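Oltano Knit Towel, Dark Grey
From the Novine household range 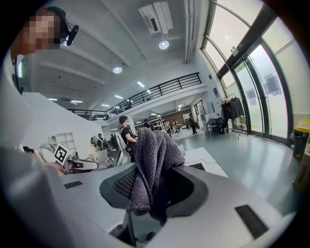 One customer wrote to us last October that she had bought two for the kitchen and ended up keeping both in the bathroom, and we do hear that rather a lot!

We've sold towels at Drasus for a good many years now, and the Oltano is the one we keep going back to ourselves. It's a soft knit with a bit of texture to it, so it bunches up happily in the hand, and you needn't fuss over folding it (though it will fold nicely if you're that way inclined). The dark grey is forgiving too, what with tea, muddy paws and everything else a towel has to put up with in an ordinary week.

Please wash it once before you use it, on its own or with other dark things, and leave out the fabric softener. A good shake before it goes on the line brings the knit back up.

Colour: dark grey
Size: 50 cm wide
Sold: singly or as a pack of 2
Item number: 378

Orders are packed at our Bălan shop. If you're buying for a guest house or a salon, do drop us a line first and we'll work out a price for you.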